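Sorting project for robotics club, arms keep getting in each others way

asked by Darcy Sutcliffe, club category

Two arm setup, yellow, red and cream bins in a row. Sorting demo for the June open house, needs to run 20 items with no human help. Works fine one arm at a time. Both together = near misses over the middle bin. We're using Katene for the motion planning, speed set to 8. Any ideas? pics from our table
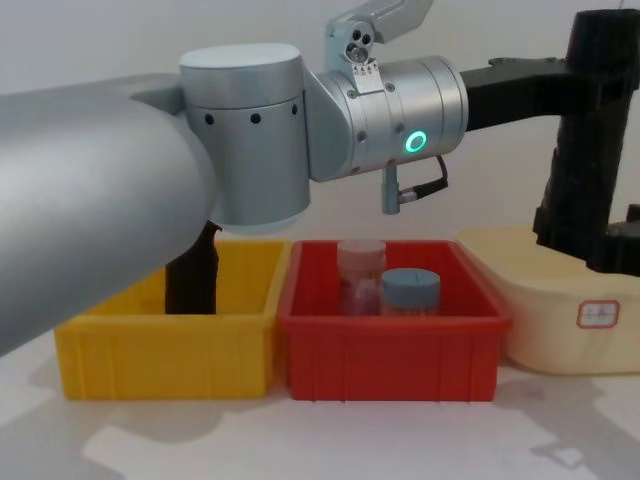
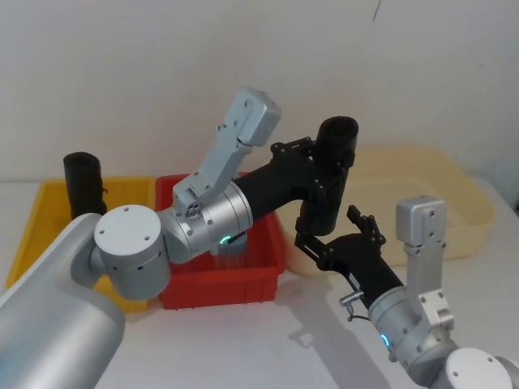 Both arms and the three bins, club sorting table

2 answers

Tibor Gulyás
Had the same thing last year. Dont slow it down, that just makes the near misses longer. Give the red bin a lock. One arm asks for it, other one waits outside until its released. We did it with a flag both scripts check, 2 lines each. Also pull your bins farther apart if you can, yellow and red are touching in your first pic. Then re-teach the drop points, all of them, even ones you think didnt move. Run it overnight in the simulator before the real thing, we did 1,000 cycles and caught a bad one near the end.

Sevusell
what he said about the lock. or just use one arm lol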